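Zisora Player Guide
Section 4: Moving your saved games and setting up the photo mode

Last changed 2024-02-16 by Loukia Tsoukalas

This section is for players who own Serkorwood on the older system and want to continue on the new one. It also explains photo mode, because both functions use the same storage folder. If you start a new game, you can skip to 4.3.

4.1 Before you start

You need a Sulier account, which is the same account you use for the online store. One account can hold 2 save profiles. If you already have both of them in use, delete or export one before you continue. The program does not ask you which one to replace, it only stops with message 31.

Check also that you have at least 400 MB free on the new system. The save file itself is small, but the game makes a full safety copy during the move and removes it at the end.

Caution: Do not start the move while a download is running in the background. The two processes write to the same disk area and the safety copy may be damaged.

4.2 Moving the saved game

1. On the old system, start Serkorwood and wait for the title screen. Do not load your game.

2. Open Options, then Profile, then Send to Account.

3. Choose the profile. The name of the last village you visited is shown next to it, so you can be sure it is the right one.

4. Press and hold the confirm button until the ring is full. A short press does nothing.

5. Write down the code that appears. It has small and capital letters, and you must enter them exactly.

6. On the new system, sign in to the same Sulier account and open Options, Profile, Receive from Account.

7. Enter the code. When the lamp icon in the corner stops blinking, the move is finished.

Note: Hidden rooms you found in the Kalogeropoulos chapter are moved together with the save. Arena scores are not. They are kept on the server and will come back the first time you open the arena menu.

Note: If you played the June test version, its saves can be received but cannot be sent again. We recommend that you keep the test version on the old system until you have played for some hours and everything is correct.

4.3 Setting up photo mode

Photo mode opens when you press both sticks at the same time. The game stops, and you can move the view freely within a limited distance from your character.

1. Open Options, then Display, and set Photo Mode to On.

2. Choose a save format. Standard is enough for sharing. Large gives more detail but each picture takes longer to write.

3. Choose if the album should accept pictures from outside the game. When this is on, you can copy your own pictures into the album folder and use them as a background for the inventory screen or for your player card.

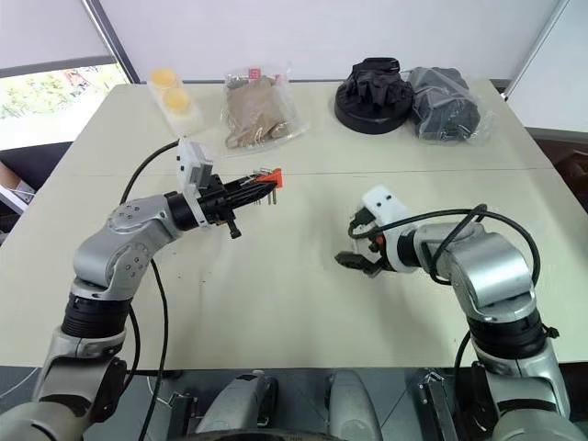 Figure 4-2. Hex keys in an orange holder.

4. Leave the menu with Save and Exit. If you leave with the back button, the settings return to the old values — this is the most common question our support receives about photo mode.

The album holds 2,000 pictures. When it is full, the game does not delete anything by itself. You will see a yellow line under the album name, and new pictures cannot be taken until you make space.

Caution: Pictures from outside the game are not included in the account move described in 4.2. Copy them by hand before you reset or sell the old system.

4.4 If something does not work

The code is refused. Codes are valid for one day. Repeat steps 1 to 5 and use the new code. The old one cannot be activated again.

Message 31 appears. Both save profiles of the account are in use. See 4.1.

The game starts from the first chapter after the move. You have probably loaded the empty profile. Go back to the title screen and press the left shoulder button to change the profile.

Photo mode does not open. It is blocked during conversations, in the arena and in the last part of the tower. In all other places, check that the setting was saved as described in 4.3, step 4.

Controls for photo mode are listed in Section 5.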